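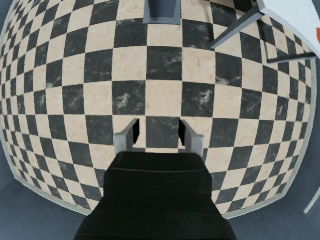
Figure 1. Simulated cell, view over the open gripper, table at upper right.

Unit 5. Recording demonstrations by teleoperation
Notes by Zinhle Pillay. Lab section: Karabo Modise, Friday.

5.1 What is recorded

A demonstration is a time-ordered list of observation and action pairs produced while a person controls the robot. In this course the observation is the set of camera images plus the joint positions and gripper opening. The action is the command sent by the operator, not the position the arm reached. The two differ whenever the arm lags, and mixing them up is the most common error in the first lab report.

The view in Figure 1 moves with the gripper. Both fingers stay in it at all times, so the opening between them can be read from the image. The rest of the view changes with every wrist motion. In Figure 1 it is mostly floor, with the near end of a bin at the top and a corner of the table. A policy trained on this view alone has little to go on until the gripper is turned toward the work. Straight rows of tiles bow toward the sides, so distances measured in pixels near the border should not be compared with distances near the center.

5.2 Two ways to demonstrate

Kinesthetic teaching: the operator holds the arm and moves it through the task. Contact forces are felt directly. The operator's hands and body may appear in the images, and two arms are hard to guide at once. It is not available in simulation without extra hardware.

Teleoperation: the operator moves an input device and the arm follows. The images stay clean and the same interface works on a real or a simulated cell. Force is usually not felt, so operators tend to press too hard or stop too high. We use the Shezi input device with the Brullance recorder for all graded work.

5.3 Mapping the input

Position mapping sends a scaled hand displacement to the gripper. When the hand runs out of room, the operator releases the clutch, moves back and engages again. Clutch periods must be marked in the log - otherwise they look like deliberate pauses.

Rate mapping sends a velocity proportional to the displacement of the stick. It needs no clutch, but small corrections near a part are slow. Use position mapping for the lab.

5.4 Working with two arms

With one operator, drive one arm at a time and park the other clear of the tabletop. Record the joint positions of both arms even when one is parked. A policy that controls both must also learn when to hold still.

In Figure 2 the right arm has its fingers at the left portion of the flat tan square, and the left gripper points down over the floor. The loose objects are spread widely, which leaves room to approach the square from the side. From a single still it cannot be decided whether a grasp is closed. Check the gripper channel in the log.

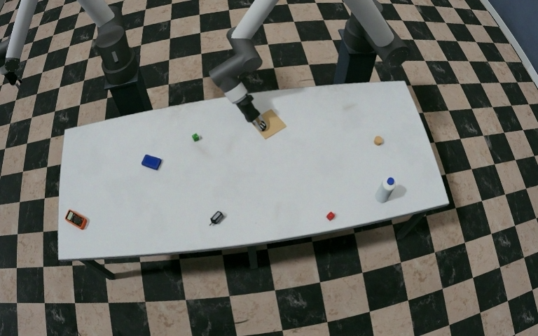 5.5 Lab procedure

1. Load the Plenine scene and confirm that both arms respond.
2. Make 2 practice runs without recording.
3. Record 8 demonstrations. Change the starting layout between runs.
4. End each run with the gripper open and clear of the table.
5. Discard any run with a collision, and note its number.
6. Export to the Stosovden folder before leaving.

Reading: course pack, pages 67 to 141.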